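Brindetbridge landlords say furnished rooms are worth the extra. Are they?

25/11/2023

Rents for furnished rooms in Brindetbridge have gone up again, and the people collecting them would like everyone to know it is good news. Sketness, the letting firm that handles much of the town's rental housing, put out a two-page statement this week claiming that tenants "increasingly prefer the ease of a move-in-ready home."

Perhaps they do. The statement doesn't say how the firm found out. There is no survey attached, and a request for one was answered with a link to the same statement.

What it does offer is a number. According to Sketness, 271 furnished rooms were let in the town between June and the end of October, which the firm calls a record. It did not supply the figure for the same months last year, so readers will have to take the record on trust. Nor did it say how many of those rooms had been let unfurnished before a bed and a wardrobe were moved in and the price was raised.

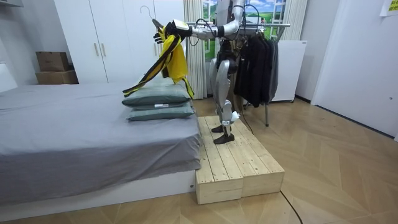 That last point matters to renters on the Sisay estate, where several tenants say they were offered new leases this fall with furniture included whether they wanted it or not. One said she had to put her own bed in storage, at her own cost, to make room for the landlord's. Another was told the furniture could be taken out, but the rent would stay the same.

Sketness says no tenant is "required" to accept a furnished lease. It also confirmed that unfurnished leases on the estate are "not currently available." How those two statements fit together was left for others to work out.

The furniture itself comes from Brikemus, a supplier that rents out bedroom sets by the month. Its website promises a full room in about six hours and says the sets "pay for themselves." It would be fair to ask who is doing the paying. Neither company would say what a set costs the landlord, or how long a tenant has to stay before the added rent covers it.

The town council has said it will look into the matter, as it said last year about deposits. That review was due in June and has yet to appear. A spokesperson said it was "in its final stages," the same words used when this site asked in the spring.

For now, renters who are offered a furnished lease can ask for a written list of what is included and what shape it is in. The council's housing desk has a blank form for this at the town hall. It is open two mornings a week, and the form can't be downloaded.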